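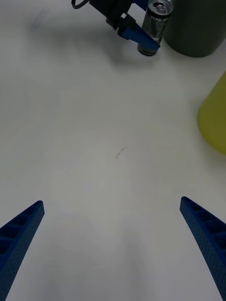 Fig. 4 – Smooth, pale tabletop

4. Shortening the strap and fitting the buckle

The Vernar belt is delivered longer than most customers need. The strap must be cut one time before the first use. Please read the whole section before you take the scissors, as a strap which was cut too short cannot be exchanged.

You will need: the strap, the buckle, strong household scissors, a soft pencil and a small flat screwdriver. The screwdriver is not included in the box.

4.1 Finding your length

1. Put on the trousers with which you will wear the belt most often.
2. Pull the strap through all the loops, with the toothed track on the inside.
3. Hold the square end at the middle of your waist and read the number on the back of the strap where it meets the trouser button. The numbers are trouser sizes.
4. Mark the line next to this number with the pencil.

Note: If your size falls between two lines, choose the longer one. You can always cut again.

Note: For a child who is still growing, leave two lines more. The extra length goes behind the buckle and does not disturb.

4.2 Cutting

1. Lay the strap face down on a flat surface.
2. Check that you are cutting the square end. The pointed end is the one that stays visible when the belt is worn.
3. Cut straight along the line in one movement. Small cuts leave a rough edge.
4. If the lining opens at the corner, press it together between two fingers for a moment. A drop of textile glue also helps.

CAUTION: Do not burn the edge with a lighter. The strap is leather on a woven core, and the core will shrink.

4.3 Fitting the buckle

1. Open the clamp at the back of the buckle with the screwdriver. It is a little stiff the first time.
2. Push the cut end into the clamp until it stops.
3. Close the clamp and press firmly with your thumb until you hear a click.
4. Turn the small screw until it holds. Do not force it – the thread is brass and quite soft.
5. Pull the strap strongly by hand. If it moves, open the clamp and repeat from step 2.

4.4 First use

Put the pointed end through the buckle and pull until the belt sits comfortably. To release it, push the lever on the lower side of the buckle and pull the strap back. Never pull against the teeth with the lever closed.

Buckle 921 fits all Vernar straps. The older Paren straps are narrower and they will slip out of this clamp. For Paren please order buckle 3,036.

We test the lever for 1,000 openings. If yours becomes loose earlier, send the buckle only, without the strap, to the Flider workshop. Write your strap colour on the paper and mark the parcel for Celina Wróbel, repairs.

Continue with section 5, Care of the leather.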